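Planning a budget for a two-arm sorting bench

Joltus and Krawczyk both sell arms suited to light household sorting, and the arm is the easy part to price. The rest of the bench costs more than people plan for. Updated 17/01/2021.

1. Start with the load. Mesh laundry bags are light, but they fold flat and give the fingers little to hold. Put 200 pounds aside for spare fingertips before you look at anything else.
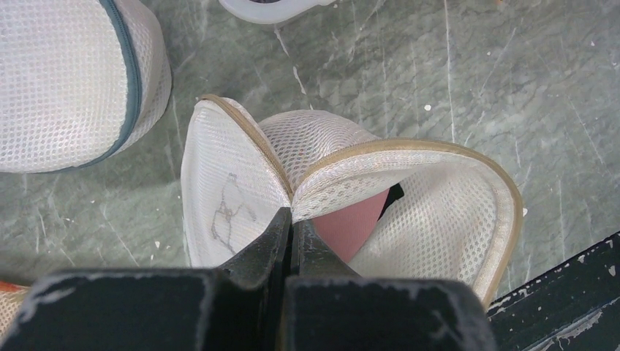 2. Buy wear parts early. Dark coatings on fingers and bars scuff and chip. That is cosmetic, so don't pay for a refinish – pay for grip pads. Thin fabric, cords and straps need a firm, narrow pinch, so ask for a sample tip and try it on your own washing.

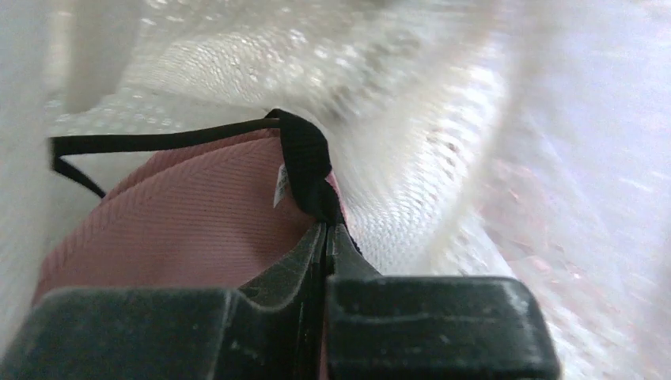

Zdzisław Zawadzka writes that the pads from Traltness lasted her until November and that she would order two sets next time, as the postage is the same for both.

3. Allow for cameras and cables. A wrist camera for each arm and a fixed one over the bench is a sensible set. Our quote from Jeseo came to 989 pounds with brackets. Leave slack in the cable so it can loop over the wrist.

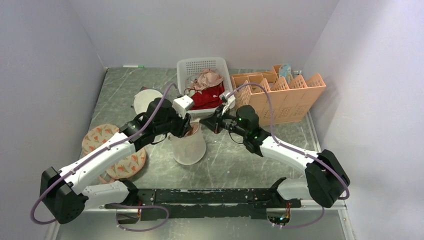
Two arms on one bar, with pitcher, basket and dish rack within the walls.

4. Keep the containers cheap. Plastic baskets and crates with holes in the sides will do, and 100 pounds covers plenty of them. Hold 2,000 back for repairs in the first year.

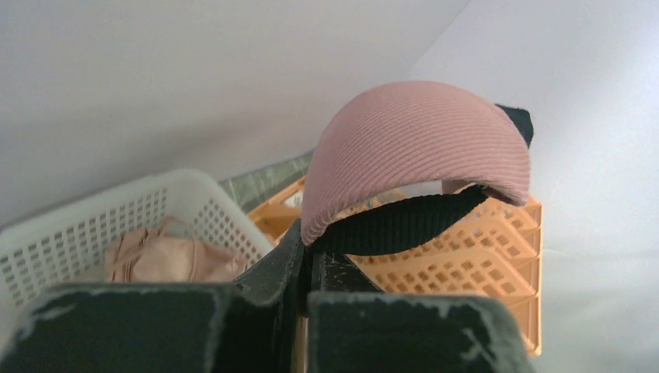
Ribbed pink headband held up in the gripper near the basket and crate.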